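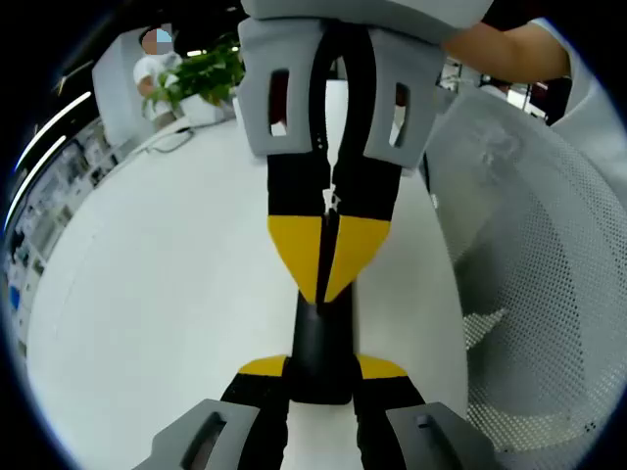

Albers Self Storage opens its second building in Mekberg

17 Dec 2022

Folks in Mekberg who have been on the waiting list for a storage unit since the spring will be glad to hear that the wait is just about over. Albers Self Storage has opened the doors of its new building on Radidari Road, a short drive from the old one behind the feed store, and the first customers have already been carrying in their sofas, skis and boxes of Christmas ornaments (and in one case, we are told, an upright piano).

The new place has 1048 units on two floors, everything from little lockers that will hold a few suitcases up to rooms big enough for the contents of a three-bedroom house. The older building has 700, and those have been full for most of the last two years, as anybody who has called up hoping for a spot will remember only too well.

"We had people phoning every week, and it really hurt to keep telling them no," said Dörte Görtz, who manages both buildings and who kindly walked us around on opening morning with a very large ring of keys in her coat pocket. "A lot of them are between houses, or they've lost a parent and just aren't ready to sort through everything yet. You want to be able to say, come on over, we'll find you something."

The building used to be the Jestier carpet warehouse, which many of our longtime readers will know from the big sales it held every fall. Albers bought it last year and kept the brick front and the old loading dock, which now has a roof over it so customers can unload in the rain. There are two freight elevators, and the upstairs hallways are heated through the winter, though not to living room warmth, so do bring a sweater if you plan on spending the afternoon going through boxes!

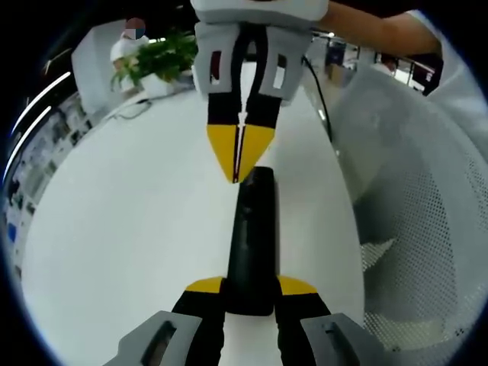 Two grippers and a black upright object on a white table surface.

Rent is paid by the month, with no long lease to sign, and Görtz said anyone who moves in before the end of December will get the first 4 weeks free. Customers at the older building can switch over to Radidari Road without paying the sign-up fee again, as long as their account is up to date. You will need a photo ID and a lock of your own, or you can buy a lock at the front desk.

Wayne Sandhu was one of the first through the door. He and his wife are moving into a smaller house across town, and he had been keeping his late father's workbench and tools in a neighbor's garage, where they had been, as he put it, "in the way of two cars and a very patient man." He took a ground floor unit near the dock and was pleased to find that he could back his trailer right up to it.

The gates on Radidari Road are open from early morning until late evening, holidays included, and the office keeps regular daytime hours. Anyone on the old waiting list should be getting a call from the staff before New Year's, but Görtz says you are very welcome to stop by and look at a unit first.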